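Su-bin Lim has spent most of the year with the Flevix hand, first as a tester and now as the person at Soltamo who answers for it. The company sells it as a kit: a pair of hands, a wrist camera, a power unit and the software to run them. Flototport, the distributor, began taking orders in July.

"People ask for strength first," she says. "Then they try to pick up a paper cup and they stop asking." Her own complaint about early versions was the thumb, which drifted after a long shift and had to be reset by hand. The current one holds its setting for nearly 10 hours.

Deok-su Ham, who runs the workshop at Seol, has had a pair on loan for four months. He found the fitting simple and the manual poor. "The wiring page is wrong," he says. "I rang them and they sent a new one – but it should have been right in the box."

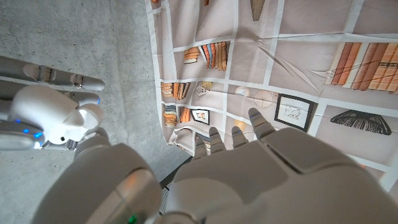
How much does a kit cost?

A full pair is 4,000 pounds and a single hand is 2,000, with the software included in both. Spare fingers are sold separately.

Lim says most buyers so far are small workshops and college departments, and that few of them have a robotics engineer on the staff. She wants the setup done in an afternoon. Ham took a day and a half, though he blames part of that on his own bench.

Would he buy the pair when the loan ends? "One hand, probably," he says. "I'd like to see the new manual first."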